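El desmontaje, paso a paso: una conversación con el taller de Maltetine

11 de diciembre de 2018

En el taller de recuperación de equipos de Maltetine las torres de sobremesa se abren siempre tumbadas. El responsable de línea, que prefiere hablar de procedimientos y dejar su nombre aparte, lo explica sin rodeos: «De pie, la placa trabaja en voladizo y cualquier tarjeta pesada tira de su ranura. Tumbada, todo descansa sobre el chasis y el zócalo queda horizontal».

La mesa es de perfil de aluminio ranurado, suministrada por Sikex en agosto. Antes se usaba un tablero corriente. «Perdíamos tornillos y no había forma de fijar topes. Con la ranura se coloca el tope donde conviene y se repite la posición». 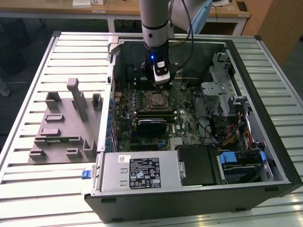 Torre abierta sobre la mesa ranurada, con la CPU en su zócalo.

El orden de extracción está escrito: cables de datos, tarjeta de expansión, memoria, procesador. La fuente queda para el final. «El mazo de la fuente pasa por debajo de la jaula de discos y es rígido. Si se empieza por ahí, se acaba forzando un conector», señala.

Con el zócalo es tajante. Una vez retirado el procesador, el marco de retención se deja en su sitio y los contactos no se tocan. De cada lote de 200 equipos, calcula que unas 20 placas se descartaban por contactos doblados; no ofrece una cifra actual porque el recuento de este año sigue abierto.

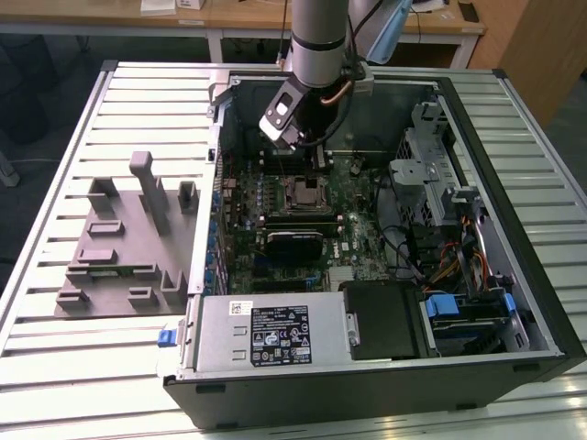
Zócalo vacío con su marco de retención; a la izquierda, la placa de soportes impresa en 3D.

Los soportes grises son un diseño propio, el tercero. Las 2 versiones anteriores tenían alojamientos demasiado justos. «La pieza entraba bien y salía mal. Ahora hay holgura y el alojamiento es bajo, se puede agarrar por el canto». El archivo se comparte con el taller de Pillila, que lo imprime con otro relleno.

Preguntado por los tiempos, responde que no son el criterio principal. 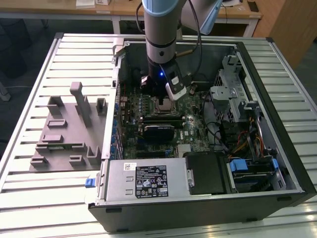 «Una torre con jaula lateral y cableado largo puede llevar el triple que una compacta. Comparar minutos entre modelos no sirve. Registramos incidencias por equipo: pestaña rota, cable cortado, tornillo pasado». La hoja de registro procede de Lappalainen y se ha modificado poco; solo se añadió una columna para el estado de la tarjeta de expansión.

Sobre las pestañas azules recomienda memorizar el color. «En estos chasis el azul indica lo que se libera a mano. Si hay que hacer palanca, falta una pestaña por abrir».

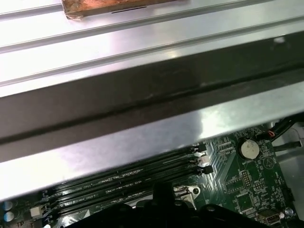
Memoria y pila

Los módulos se retiran abriendo los dos cierres de la ranura a la vez. El error habitual, dice, es soltar un solo extremo y tirar en diagonal. Las ranuras vacías se soplan con aire seco a baja presión, sin acercar la boquilla a menos de 3 centímetros.

La pila de botón se mide antes de decidir. «Si da tensión correcta, se queda. Si no, se cambia y se anota, porque la configuración de la BIOS se habrá perdido y quien reciba el equipo tiene que saberlo». Las agotadas van a un recipiente aparte, con los bornes cubiertos con cinta.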